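Panier en osier brun foncé : comment le nettoyer sans abîmer la teinte, et enlever l'odeur de cave ?

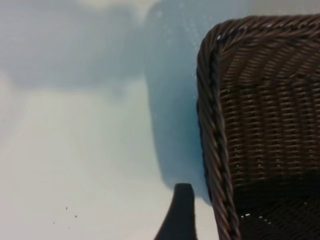
Le coin du panier, avec le bord torsadé

Fiifi Dankwa

Bonjour à toutes et à tous,

Je viens demander un conseil pour un panier en osier que j'ai récupéré chez la tante de ma femme. Il est resté plusieurs années dans une cave, posé à même le sol, et il a pris une odeur de moisi très tenace. Excusez d'avance mes fautes, le français est ma troisième langue et je relis toujours deux fois avant d'envoyer, mais il reste quelquefois des erreurs.

Ce que j'ai déjà fait : j'ai passé l'aspirateur avec la petite brosse ronde, à l'intérieur et à l'extérieur. Ensuite j'ai laissé le panier sur le balcon pendant 9 jours, à l'ombre, en le rentrant le soir. L'odeur a diminué un peu, mais quand je mets la tête dedans elle est encore là. J'ai aussi essayé le bicarbonate dans le fond, avec un torchon par-dessus, une nuit seulement. Je n'ai pas remarqué de différence, et j'ai dû passer beaucoup de temps pour faire sortir la poudre qui était restée entre les brins.

Ma difficulté principale est la couleur. Je ne sais pas si l'osier est teint dans la masse, ou bien verni, ou bien peint. J'ai frotté un coin caché, sous le fond, avec un coton humide et le coton est devenu légèrement brun. Était-ce de la teinture ou de la saleté ? Je ne peux pas le dire. Pour cette raison je n'ose pas le laver à grande eau, comme plusieurs sites le recommandent.

Mes questions sont donc les suivantes. Est-ce que je peux mouiller entièrement un osier foncé comme celui-ci ? Est-ce que le vinaigre blanc risque de faire des taches claires ? Et si la teinte part un peu, avec quoi peut-on la reprendre ?

Nous voulons y ranger des couvertures pour le bébé, qui doit arriver au mois d'août, donc je préfère éviter les produits trop forts. On m'a parlé d'eau de Javel, mais cela me fait peur.

Merci beaucoup pour votre patience et votre aide.

vannerie_du_dimanche

Bonjour Fiifi,

Votre français est très bien, ne vous inquiétez pas.

D'abord, oubliez la Javel. Elle décolore par plaques et elle fragilise la fibre. Sur un brun foncé, le résultat se verrait tout de suite.

Pour le test de la couleur, recommencez au même endroit avec un deuxième coton, puis un troisième. Si le brun devient de plus en plus pâle, c'était de la crasse. S'il reste pareil à chaque fois, la teinture dégorge, et dans ce cas on travaille à l'éponge presque sèche. Regardez aussi un brin cassé, il y en a presque toujours un quelque part au fond : si le cœur est clair et seulement la surface foncée, le panier a été teint ou peint après le tressage, ou le brin n'a pas pris la couleur jusqu'au milieu.

Si la couleur tient, l'osier aime l'eau, bien plus qu'on ne le croit. Les vanniers le font tremper avant de le travailler. Ce qu'il n'aime pas, c'est de rester humide. Voici ma façon de faire :

Préparez une cuvette d'eau tiède avec une cuillère de savon noir liquide. Prenez une brosse à dents souple et brossez dans le sens des brins, jamais en travers. Commencez par l'intérieur et par le fond, où l'odeur se cache. Rincez avec une éponge propre, ou à la douchette à faible pression. Tamponnez avec une vieille serviette, puis mettez le panier à sécher en l'air, sur deux tasseaux ou sur un étendoir, pour que le dessous respire aussi. Comptez 2 jours pleins, et davantage si le temps est gris. Pas de radiateur, pas de plein soleil : les brins se rétractent et le tressage se met à craquer.

Faites attention au bord. Une torsade épaisse comme la vôtre retient l'eau bien plus longtemps que la paroi. Quand la paroi semble sèche, le bord ne l'est souvent pas encore. Je passe un sèche-cheveux à froid dessus pendant quelques minutes.

Pour l'odeur, une fois le panier sec, vaporisez un mélange de 5 volumes d'eau pour un volume de vinaigre blanc. Je n'ai jamais eu de taches claires avec ce dosage, mais essayez tout de même sous le fond. Laissez sécher encore. L'odeur de vinaigre s'en va, celle de la cave aussi en général, parfois il faut recommencer.

Si vous voyez des points blancs ou verdâtres qui reviennent après une semaine, la moisissure est dans la fibre. Là, pour des affaires de bébé, je garderais le panier pour autre chose.

Pour la teinte, on trouve du brou de noix en cristaux chez les droguistes. Diluez-le beaucoup et passez plusieurs couches fines au pinceau — on peut toujours foncer, mais on ne revient pas en arrière. Si le panier est verni, cela ne prendra pas et il faudra se contenter d'une cire teintée. Dans les deux cas, mettez une doublure en coton lavable à l'intérieur, sinon les couvertures claires risquent de prendre la couleur par frottement.

mimi44

Moi j'ai mis le mien dans la douche avec du gel douche et voilà, il est comme neuf. Par contre il était clair, pas foncé. Pour l'odeur essayez le marc de café bien sec dans une chaussette, ça marche aussi pour les chaussures.

Fiifi Dankwa

Merci infiniment à vous deux.

J'ai refait le test des cotons. Le premier était brun, le deuxième beaucoup plus pâle et le troisième presque blanc, donc je comprends que c'était surtout la saleté de la cave. J'ai trouvé également un brin cassé sous le fond et le cœur est plus clair que la surface.

Je vais suivre la méthode au savon noir dès qu'il fera sec. Pour la doublure, ma femme a déjà choisi un tissu. Une petite question encore : faut-il coudre la doublure sur le bord, ou des rubans suffisent-ils ?

vannerie_du_dimanche

Des rubans, sans hésiter. Vous la retirerez pour la laver, et vous ne forcerez pas d'aiguille entre les brins. Quatre nœuds, un près de chaque coin, si votre panier est rectangulaire. Lavez le tissu une première fois avant de le couper, le coton neuf rétrécit.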